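Notes for the 4 p.m. slot. Twenty-five minutes plus questions. Water on the left, clicker on the right, do not pick up the water and press it.

OPENING, BEFORE THE TITLE SLIDE

Ask who in the room has written a safety procedure. Hands. Ask who has read one written by somebody else, all the way to the end. Fewer hands. Wait a second longer than feels polite.

Then: at Ummont the procedure for our small arms ran to 331 numbered statements. I wrote a good share of them, so I am allowed to be rude about it. One of them told people to exercise appropriate caution. Another, 40 lines later, told them to exercise due caution. A new hire asked me which was more cautious and I sent her to the glossary, where neither was listed.

Title slide. Say the title, don't explain the title.

WHAT WE WERE TRYING TO FIX

Keep this short, they can guess most of it. The tabletop work looks harmless. It's a slow arm, a light tool and a few toy-sized blocks. People who would never lean into a full-size welding cell will reach right across a bench to straighten a cylinder with the arm still powered, and they'll do it with a coffee in the other hand.

Our rules had been copied down from the big cells at Mimemlow, fences and all. On a bench with no fence, half of them couldn't be followed, so people got used to skipping rules, and once you have the knack of skipping you don't stop at the silly ones.

Do NOT tell the forklift story here. It's a good story and it eats four minutes.

THE REWRITE

We cut to 23 rules on one sheet. The test for keeping a rule was whether a person standing at the bench could tell, by looking, if it was being followed. "Be careful" fails. "Nothing on the board that isn't in the task list" passes.

Next slide is the pushing bench. Leave it up through the whole middle section and stop fiddling with it.

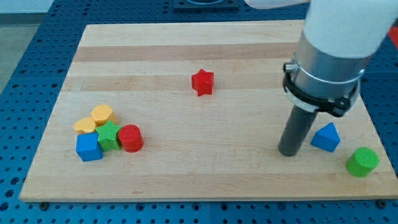 Lindsay Hollis
Bench Practice Lead, Ummont

Point to the rod first. It's a plain dark gray stick with a rounded end, and it's the tool people are least afraid of, which makes it my favorite to talk about. It can't grip anything. It can still pin a finger to a maple board, and the arm behind it has no opinion about fingers.

Rule 4: the tool's lowest height gets set against the actual surface in use. Rod tip touching or near enough to touching, as on the slide, is where this matters. Swap the board for a thicker one and yesterday's number is wrong. We make people write the board's name next to the number. They complained that boards don't have names. Now they do. One is called Kevin.

Rule 7: check what holds the tool on. There's a black band around the silver housing with a small screw on it. Before each session somebody puts a driver on the clamp screw and initials the sheet. It takes 10 seconds. The argument over whether it was necessary took most of June.

Rule 9, the edge rule. Green cylinder, front right corner. Ask the room what they'd do about it. Somebody will say "move it." Good. Ask how. Somebody will mime reaching over, and there's your talk.

Our answer: hold the arm, confirm the hold out loud, then reach from your own side, never under the tool. If that sounds like a lot of ceremony for one block, it is, and it costs less time than the form you fill in otherwise.

Rule 12, crowding. The five blocks bunched together on the left are a fair picture of what a pushing task can present you with. Push on one and its neighbors have a say in it. We ask people to decide before starting how much shove the arm is allowed before it stops and complains, and to leave that limit alone during a run. The temptation is to raise it "just for the cluster." It never comes back down on its own.

(If time is short, skip to PEOPLE.)

WHERE STANDARDS COME IN

Someone will ask whether this replaces the published robot safety standards. No. Say no clearly, and say it before they ask. The risk assessment comes first and lives in a binder with its own shelf. The sheet is what the assessment looks like once it has to survive contact with a person who is late for lunch.

The Bianchini site tried it the other way round, sheet first and assessment to follow. They are lovely people and they are now doing the assessment.

PEOPLE

We ran the sheet through nearly 500 bench sessions before changing a word. Then we changed six rules, all because operators wrote on the sheet in pen. Leave a margin for this – a wide one. The remarks are short and some are spelled creatively, but they beat anything I got from a survey.

Two rules went altogether. One I had been proud of. Don't say which unless pressed.

Mention Bunance here: they laminated theirs, so no one could write on it. It still looks brand new.

CLOSE

Put the sheet itself up, the real one, with the pen marks. Offer copies at the back table. Take questions. If the forklift comes up, you may now tell the forklift story.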